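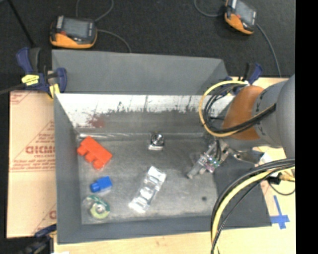
Harden, November

Notes on humidity control in a small parts store, for anyone fighting surface rust on carbon steel stock. Thread.

2/ The store is a single room on the north side of the Hayes building. Uninsulated block walls, one exterior door, slab floor. Stock is mostly bar ends and brackets.

3/ Relative humidity is the wrong number to watch by itself. Rust starts when the metal is colder than the dew point of the air touching it. Log both air temperature and steel temperature.

4/ I taped a probe to a bracket on the bottom shelf. At 6 a.m. the steel lagged the air by several degrees. Opening the door at that hour lets in damp air and the brackets sweat.

5/ Changes made: door stays shut until mid-morning, dehumidifier set to 47 percent, drain hose run to the sink so the tank never fills and trips the unit.

6/ Oil: Finbarr Rafferty at Tander asked about wax film. It works on long-term stock. It is a nuisance on anything that gets welded, as it has to come off first.

7/ Paper liners hold water. Take them out of bins and drawers. Bare metal or plastic is fine if it gets wiped.

8/ Desiccant packs: 200 grams per closed drawer, dried out in an oven monthly. Do not bother with them on open shelves.

9/ Next is the door seal. Will post the logs after that.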